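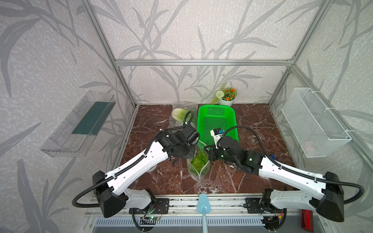
Cell 2, front view. Right gripper at the green basket, leafy veg in its printed bag over by the left gripper.

Ticket: Larel grocery set, low keep rate on bagged greens
Project: Clelter
Status: open, waiting on next batch
Priority: normal

Opened in June, 10:40
We have 557 episodes recorded for the basket task and 422 pass the checker. Nearly all the rejects are bagged veg. Anything small and solid goes through beautifully, so the arms and the teleop link look fine to me. The checker gives "object lost" partway through the carry, even on runs where the operator swears the bag never left the fingers.

11:25
Replayed a pile of rejects next to the wrist video and I think I've got it! The checker masks the object by colour, and it was tuned on the old plain tabletop with a plain grey tub. Pale green produce in a see-through bag against a bright green basket is about the worst thing we could hand it. The mask leaks into the basket wall and then the tracker gives up.
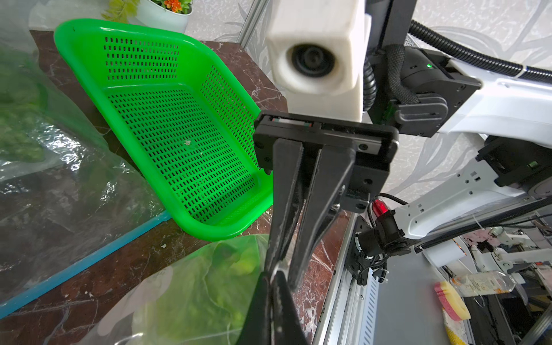
Wrist view. Green bag just in front of the green basket, under the fingers.

13:10
Tried two things on the stored episodes, no new recording needed:
- turned off the colour mask, used depth plus finger opening instead
- raised the lost-object timeout to 75 ticks (Zekus default is far lower)
The second alone does very little. The first is lovely – most of the bagged runs I spot-checked now come through, and the labels line up with what the operator was doing.

14:05
Please don't delete the rejects! They are good demonstrations with bad labels, and the policy badly needs floppy things to learn from.

Still to do
- rerun the checker on the full set overnight
- ask the Mitsotakis-Vlachou side if they mask by colour too
- add a basket in another colour to the next batch, keep the green one in as well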